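Categories: Robot Learning > Collecting Data > Arms and grippers

How varied should clothes-hanging examples be before we train?

travudari_bench
Hi all! We're a small group in Delodby putting together a set of teleoperated examples of one household job: a gripper takes a hanger with a garment already on it and puts it on the rail of a clothes rack. I can't tell you how fun this has been. I thought I'd be sick of hangers by now and I'm still staying late to get one more batch in. We log everything with Stendon, our own little recorder (joint positions, gripper opening, a head view and a wrist view), and we call the set Chala. 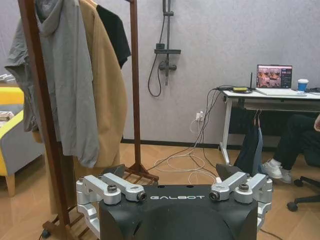 We have 1,939 episodes so far. I've trained one policy on them, and when the rail is nearly bare it does great. Put a few things on the rail and it gets shy! It carries the hanger up, hovers near the rod, and then either lets go too early or backs off and tries again from the same spot. I went back through the recordings and 471 of them start with more than one garment already hanging, so it isn't as if it has never met a crowded rail.

What I can't decide is where to put the next month of work. More clothes? More rack positions? Or should I tidy the room? We have cables on the floor, a laptop on the desk, people sitting close by, and I keep wondering if the policy is learning the desk. I'd love to hear from anyone who has done cloth or hangers, even if it was a different arm.

gripfan_lo
Ooh, nice project. Leave the room messy! We cleaned ours up for a whole batch once and the policy fell apart the first time somebody left a bag on the floor. A lived-in room is free variety. Move the desk stuff now and then and keep going.

Also get more clothes. Thrift stores are great for this, and long coats are the best because they swing so much. 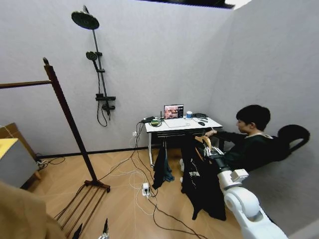

Page 1 of 2

slowhands
I agree on the mess, but I'd hold off on shopping for clothes. I did a very similar set (mine ended at 2,062 episodes, and I loved nearly every one of them) and the trouble was almost all in the last few inches before the rail.

Try this before you record anything new. Take your crowded-rail episodes and sort them by where the operator stopped moving sideways and started lowering. In mine, one operator always lined up well clear of the other hangers and the other went in tight. Both ways work fine! A policy that averages them lands somewhere in between, right on top of the neighboring hanger. It looked exactly like your hovering.

So pick one approach and write it down. Ours was: come in high, stop, slide along the rail to the gap, lower, open, back straight out. We put a short pause in before lowering, and that pause helped more than anything else we changed. Then record in small blocks, nine episodes at a time, and shuffle what's on the rail between blocks so the gap moves around.

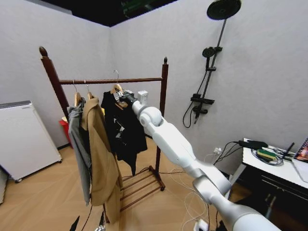 Grip point is the other thing I'd write into the instructions, and it's such an easy one to let drift. If operators grab the hanger wherever they happen to reach it, the hook ends up at a different angle every time and the wrist view stops being much use for placing it. Holding close to the hook makes this a lot simpler. With the gripper closed up there and the hanger's light bar sitting in front of the black garment's shoulders, the bar is easy to pick out against the dark cloth. Against the camel coat you'd have much less contrast, so I'd make sure plenty of your blocks have that coat next to the gap.

Keep the failures too, in their own folder. The early releases are gold if you ever train something to spot a bad placement, and you can have a person label them in an afternoon.

travudari_bench
This is so helpful, thank you both! I did the sort by lowering point and there are two clumps, clear as day, one for each of our operators. We're going with the high approach and the pause, and I've added a grip point field to the Stendon log. The clothes shopping can wait until May.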